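サスペンス映画『スクットステッド』、5月に国内公開
2019年1月10日　映画配給ブロンビー　広報室

映画配給会社ブロンビーは、エルマンノ・フォンターナ(Ermanno Fontana)監督の長編第2作『スクットステッド』(原題:Skutstead)を、本年5月に国内8館で公開すると発表した。製作はドルスタウ、主演はリリアーナ・パーチェ(Liliana Pace)。イタリア語および英語による作品で、国内では全館日本語字幕付きで上映される。吹替版の製作予定はない。

本作の舞台は、北の海に面した架空の港町スクットステッドである。冬の定期航路が休止する直前、町の公証人が遺言状の束を残したまま姿を消す。後任として本土から派遣された主人公は、書類の整理を進めるうちに、存命のはずの住民の遺言がすでに執行されていることに気づく。町を出る最後の船の出航が迫るなか、主人公は自分の署名が入った、書いた覚えのない一通を見つける。

監督自身による脚本は、前作の完成直後に着手された。初稿では主人公は男性で、捜査を担当する警察官という設定であったが、改稿の過程で職業が公証人に改められ、警察の登場場面は大幅に削られた。配給資料に収められた監督の談話には、「事件を解決する権限を持たない人物を中心に置きたかった。彼女にできるのは、書類が正しいかどうかを確かめることだけである」とある。

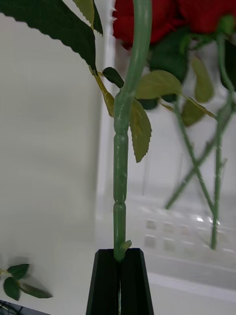

撮影は32日間にわたって行われた。屋外場面の大半は日没前後の限られた時間帯に撮影され、室内場面については、旧税関庁舎の一部を公証人役場に改装して使用した。書棚に並ぶ登記簿は美術部が一冊ずつ用意したもので、劇中で開かれるページにはすべて手書きの記載がある。記載の内容は物語の進行と対応しており、一部は字幕でも訳出される。

リリアーナ・パーチェは舞台を中心に活動してきた俳優で、長編映画の主演は本作が初めてとなる。出演にあたり、撮影開始前に公証役場での実務見学を重ねたほか、劇中の署名と筆記の場面をすべて代役なしで演じた。談話では「台詞よりも書く動作のほうが多い役で、紙をめくる速さを場面ごとに監督と相談した」と述べている。

音楽は劇中の室内場面ではほとんど用いられず、船の汽笛、暖房配管の音、タイプライターの打鍵音などが場面をつないでいる。国内上映用素材の音声についても、ドルスタウの音響担当者による確認を経ることとなっており、確認作業は3月中に終える見込みである。

国内公開の経緯

ブロンビーは昨年秋に本作の国内配給権を取得した。同社がドルスタウ作品を扱うのは、同じ監督の前作に続き二度目となる。前作は単館での上映にとどまったが、上映期間の延長が重なったことから、今回は当初より複数館での公開とした。

字幕翻訳と監修は字幕制作会社パルンボが担当する。本作には遺言、登記、相続に関する用語が多く、国によって制度が異なることから、法律用語の訳語については専門家の助言を受けながら作業が進められている。題名にもなっている町の名は、劇中の発音に基づいて「スクットステッド」と表記し、宣伝物、字幕、パンフレットのいずれにおいても統一する。 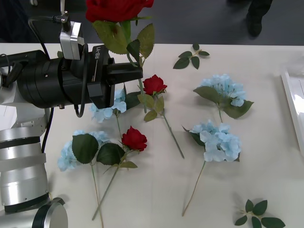
公開に先立ち、4月下旬に都内の会場で一般試写会を開催する。定員は220名で、応募者多数の場合は抽選とする。応募は2月1日からブロンビーの公式窓口で受け付け、当選者には3月末までに招待状を発送する。招待状の譲渡および転売は認められない。上映終了後には監督による舞台挨拶を予定しており、通訳が付く。なお、登壇者は都合により変更となる場合がある。

前売券は3月中旬より各上映館の窓口で販売する。特典として、劇中に登場する遺言状の書式を模したしおりを数量限定で進呈する。特典の配布は各館の在庫がなくなり次第終了し、当日券の購入者は対象外となる。団体鑑賞については、公開の前月末までに各館に直接申し込むこととされている。

上映館は札幌、仙台、東京、横浜、名古屋、京都、大阪、福岡の各都市に1館ずつで、公開初日は全館共通とする。具体的な日付および上映時刻は2月中に発表する。地方都市での追加上映は、初週の動員状況を踏まえて検討する。

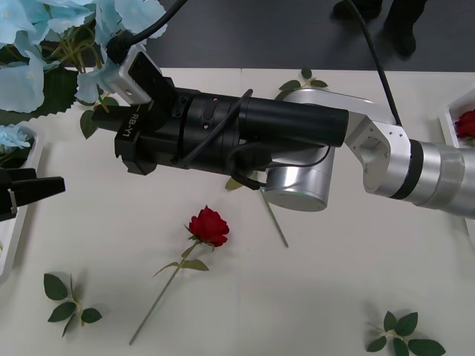

問　前作を見ていない場合でも、内容の理解に支障はないか。
答　支障はない。本作は前作とは登場人物も舞台も異なる独立した物語であり、前作の内容を前提とする場面は含まれていない。

鑑賞年齢の区分については現在審査中で、結果は決定次第、公式窓口および各上映館で告知する。本作には直接的な暴力描写はほとんどないものの、冬の海に関わる事故の場面があり、ブロンビーは宣伝物にその旨を記載する方針である。また、終盤に短い明滅を伴う場面があるため、光に敏感な観客に向けた注意書きを劇場内に掲示するよう各館に依頼している。

聴覚に障害のある観客に向けては、効果音や話者名の表示を加えたバリアフリー字幕版を用意する。前述のとおり環境音が筋立てに関わる作品であることから、監督の要望により、音の種類だけでなく聞こえてくる方向についても表記が加えられる。同版の上映日は館ごとに設定され、料金は通常上映と同額である。

関連書籍

劇場用パンフレットには、監督へのインタビュー、主演俳優の撮影日誌の抄録、字幕監修者による用語解説を収録する。結末に触れる論考が含まれるため、該当するページは袋とじとなる。価格は未定。

脚本の邦訳も公開に合わせて刊行される予定である。訳出にあたっては撮影稿を底本とし、完成版で省かれた公証人の前任者をめぐる挿話も収める。この挿話は、失踪した公証人が最後に訪ねた灯台守の証言を中心とするもので、撮影は済んでいたが、編集の最終段階で全編が外された。監督は、観客が主人公より先に事情を知ることを避けたためと説明している。

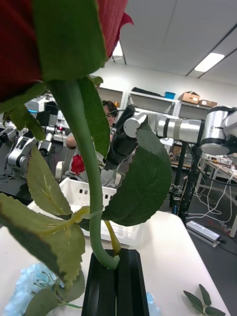 赤いバラの造花と緑の葉

フォンターナ監督は次回作の脚本にすでに着手しており、ドルスタウが引き続き製作を担当する。題名および配役は公表されていない。ブロンビーは、同作の国内配給についても協議を始めている。

報道関係者向けの試写は3月上旬から順次実施する。希望者は、媒体名、氏名、連絡先を明記のうえ、広報室宛てに書面で申し込むこと。場面写真の貸し出しも同室で受け付ける。掲載に際しては所定の著作権表示を付し、結末に関する記述は公開初日まで控えるよう求めている。

本件に関する問い合わせ先:ブロンビー広報室(平日10時から17時まで)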